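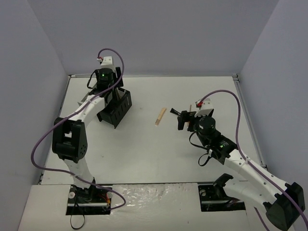 **Boxed-in worktop: white floor board, pale gray walls – finish and edges?**
Letville Workshop Forum > Benches and Surfaces

**pinerow**
4 Nov 2018

I'm building a box to go on top of a bench. Walls on the sides and back, open at the front, with a white board as the floor. Inside width is 60 inches. The walls will be pale gray and I've already bought the paint (Prudell, eggshell).

Two questions. Should the floor board be matte or satin? And do the walls sit on top of the floor board or outside it?

**kettlebrook**

Outside it. If the walls sit on the board you can't get the board out without taking the whole box apart, and a white board is going to need replacing at some point. Mine lasted almost 3 years and that was with a mat on it half the time.

Matte for the floor. Satin throws the overhead light straight back at you.

**dunlap_r**

I disagree on matte. I had matte white and every black mark stayed in it. Rubber is the worst. With satin you wipe it and it's gone. If the glare bothers you, move the light.

**kettlebrook**

Moving the light isn't always possible. Mine is screwed to a joist.

**pinerow**

My light is a long tube that runs left to right over the bench. I can shift it forward a few inches but no more than that.

**ostrander**

Forward is the wrong way if you're standing in front, you'll get your own shadow on the work. I'd leave it where it is and diffuse it. A sheet of frosted plastic from Sembiring did it for me.

On the walls, screw them to the bench from outside and leave a small gap all the way around the board. Mine was cut tight and it bowed up in the middle by March. I took 5 mm off one side and it has been flat ever since.

**dunlap_r**

Agree on the gap. Crumbs and screws go down it, though, so run a strip of tape over it or plan on lifting the board to clean.

**halfinch**

Why white at all? Gray floor, gray walls, one can of paint. White looks dirty after a week.

**pinerow**

I lose small dark parts on a gray surface. I tried it on the old bench. The walls can be gray, nothing sits on the walls.

**halfinch**

Fair enough. I work with mostly bright metal, so it's the other way around for me.

**kettlebrook**

Anything that bolts down near the front edge, put it on its own plate and mark the holes before you paint. I drilled through finished paint and it chipped around every hole. Had to redo the whole front.

**pinerow**

Good point, I would have painted first. How many coats on the floor?

**dunlap_r**

I used the Stova board that comes white already, so none. It costs more. The cut edges still need sealing.

**ostrander**

Two coats and a primer on mine. Sand lightly between them and leave it alone for 6 days before you put anything heavy on it.

**pinerow**

OK. Walls outside, gap all around, holes first. I'll paint an offcut in matte and another in satin and look at them both under the tube before I decide.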